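Stikia Enamel Touch-Up and Recoating Paste for Metal Cups

Product page, updated 21/03/2022

Stikia paste is made for people who have old metal cups, camping mugs and small kettles with color on the outside, and the color has started to chip. You put it on with a soft brush, wait, and bake it in a normal kitchen oven. It is only for the outer side and the handle. Please do not use it inside the cup or closer than two fingers to the rim.

We began to mix this paste in January in our small workshop in Curnville. The first recipe was by Lempi Savolainen, who worked many years with stove parts. Lauri Karppinen later changed the pigment, so the light greens do not turn yellow in the oven as they did before.

What is in the package

One jar of paste, 485 grams
2 flat brushes, narrow and wide
One sheet of fine sanding paper
One paper with instructions in English and Finnish

Colors

The paste is sold in Mint, Gray Green, Bone, Bouazza Blue and Black. The names Mint and Gray Green confuse some customers. Mint is the lighter and has more blue in it. Gray Green is more quiet and looks almost gray in the evening under a lamp. Please look at the color in daylight before you decide, and remember that screens are different from each other. Over steel every color looks a little colder than over white enamel.

A metal mug on a black surface: 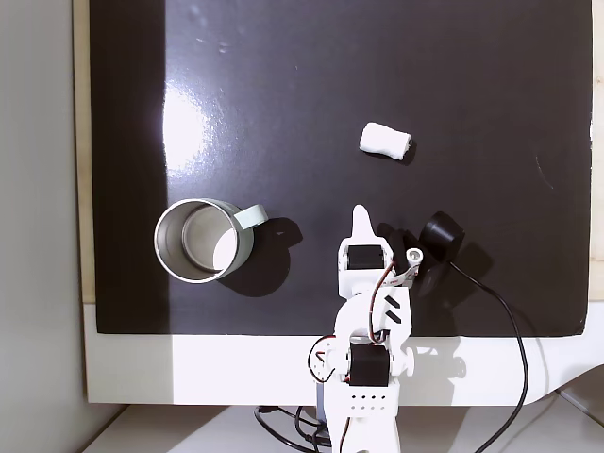
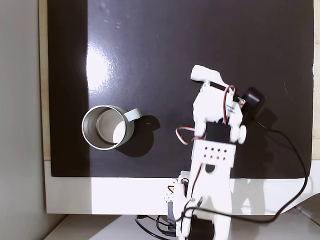 How to use

Wash the cup with dish soap and dry it well. If there is old wax or a sticker, remove it with warm water and patience. Sand the chipped place lightly until you do not feel an edge under your finger.

Stir the jar slowly for 5 minutes. Do not shake it, the bubbles will stay in the paste and later you see them as small holes. Put a thin layer with the narrow brush and let it dry overnight. The second layer can be a little thicker.

Bake at the temperature written on the lid. The cup goes into the cold oven and also comes out when the oven is cold again. Plastic or rubber parts must be taken off first. If the handle is glued, please write to us before you bake.

How much you need

One jar is enough for roughly 2000 square centimeters with two layers. For a normal mug this is much more than necessary, so many customers share one jar with a neighbor. Close the lid firmly and keep the jar away from frost.

Questions from customers

Marcelle Gilbert asked if the paste can go over our older Wokon lacquer. It can, but the lacquer must be sanded dull everywhere, also under the handle where it is hard to reach.

Irja Rantala asked about the dishwasher. We recommend washing by hand. The color holds, but the shine becomes weaker.

Orders and returns

Orders are packed by Joonas Valtonen at the Curnville workshop. Unopened jars can be returned. For an opened jar we cannot give the money back, but if the paste is dry or has lumps when it arrives, send us a photo of it and we will post a new one.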